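# Como participar na assembleia municipal sem se perder pelo caminho

Uma ajudinha para quem quer falar numa sessão pública e nunca o fez.
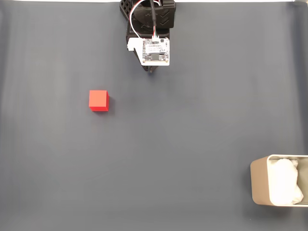
**Quem pode pedir a palavra?**

Qualquer pessoa que viva, trabalhe ou estude no concelho pode inscrever-se para o período reservado ao público, mesmo sem pertencer a partido ou associação.

Eu própria passei anos a resmungar em casa com o candeeiro apagado da minha rua, até que o Marcelino Araújo, meu vizinho de patamar, me levou pelo braço a uma sessão em maio. Fiquei tão contente por ter ido que resolvi escrever estes passos (com calma, que ninguém nasce ensinado!).

## 1. Leia a ordem de trabalhos

Está afixada à entrada dos Paços do Concelho e costuma sair também no boletim. Procure o ponto que lhe interessa e aponte o número. Se o seu assunto não constar, não desanime – o período do público serve também para temas fora da ordem.

## 2. Inscreva-se a tempo

O impresso pede nome, morada e assunto. No nosso concelho é o modelo 505, que se levanta no balcão de atendimento, e deve ser entregue até 3 dias antes da sessão. Guarde o duplicado carimbado. Noutros concelhos os prazos mudam, por isso confirme no regimento da sua assembleia.

## 3. Prepare o que vai dizer

Cada inscrito tem 4 minutos, que passam num instante. Escreva o texto em letra grande, leia-o em voz alta na cozinha com o relógio à frente e corte o que sobrar. Comece pelo pedido:

> Senhor Presidente, venho pedir a reparação da iluminação na Travessa de Jillden.

Só depois conte a história, com datas e lugares. Se tiver um abaixo-assinado, entregue-o à mesa antes de começar. O nosso levava 50 assinaturas e foi logo junto à ata.

## 4. No próprio dia

Chegue cedo, sobretudo se a sessão for no auditório Gellent, onde o estacionamento é um castigo. Dirija-se sempre ao presidente da mesa, mesmo quando a vontade é responder àquele senhor da segunda fila – eu sei bem como custa!

## 5. Depois da sessão

Se a resposta não vier logo, peça que lha enviem por escrito e anote quem ficou de tratar do assunto. A ata só fica disponível depois de aprovada, normalmente na sessão seguinte. Leia a parte que lhe diz respeito e, se houver engano no seu nome ou no pedido, avise os serviços por escrito, juntando cópia do duplicado.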